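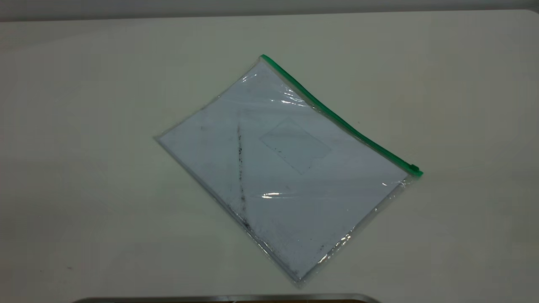 ## Handing a pouch to the Okari arm

1. Lay the pouch flat on the pale table, paper inside, zip closed. Any angle will do - the arm is less fussy than Sunee ever was.
2. Check that the slider is at the end of the green strip. Halfway counts as open, and open pouches come back to you.
3. Press Start and take your hands away.
4. Leave grubby pouches in the queue. Wiping them used to be your job; now you log them, on a form with 8 boxes.
5. If the arm stops, ring Ankica. She packed pouches for years and is now an Automation Partner - same chair, new lanyard.

Shift target is 1000 pouches. Tea is still at four.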